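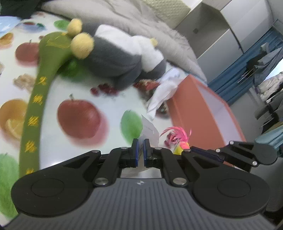

The buses stop running at seven and the library wants to stay open till nine, so how is anyone without a car supposed to get home, Amra Stojanović asked at Thursday night's meeting on the new hours at the Grindcombe branch. She got the loudest applause of the evening. Did not get much of an answer.

Quick recap for those who missed it. The county wants to shift hours at Grindcombe and Caltholm starting later this spring. Both branches would open at noon on weekdays instead of nine-thirty and close at nine. Saturday stays the same. Sunday — still closed, sorry.

The reasoning is door counts. In February Grindcombe had 197 visits before noon on weekdays, for the whole month, and most of those were in the last hour before lunch. Caltholm did worse, 102. Evening numbers don't exist yet for either branch because neither one is open in the evening, which several people pointed out, some of them more than once.

Kazimír Jelínek, speaking for the library system, said the change would cost nothing extra in staff time and that a survey sent out after New Year's came back in favor. The survey got 168 replies. He was asked how many of those were from people who use the morning hours now and said he would have to check.

Parents of younger kids were mostly against. Story time is at ten on Tuesdays and would have to move to the afternoon, right about when naps happen. One mother said she would drive to the Delaunay branch instead, a half hour each way, and she wasnt happy about it. A couple of high school students spoke for the later hours. Practice lets out at five-thirty, library shuts at six, they said, so they end up doing homework at the doughnut place.

Then back to the buses. The last number 14 leaves the Grindcombe stop at 6:50 p.m. and there is nothing after it, on any route. Jelínek said the county has "had a conversation" with the transit office about one later run. No date on that. No cost either. Stojanović asked if the new hours could wait until there was a bus and he said he would take the question back with him.

Other stuff that came up: the parking lot lights at Caltholm (two out, work order is in), whether the book drop would be emptied in the mornings (yes), and tax forms. Tax help stays on Wednesday mornings until the middle of April no matter what happens with the rest, so if you have an appointment, keep it. Use the side door.

No vote was taken. The libary board takes it up at its next regular meeting, upstairs at the county building, public comment first, three minutes a person. Sign-up sheet is by the door. Written comments can be left at the desk at any branch before then — put your name and street on them or they don't go in the packet.

Holds and due dates are not affected for now.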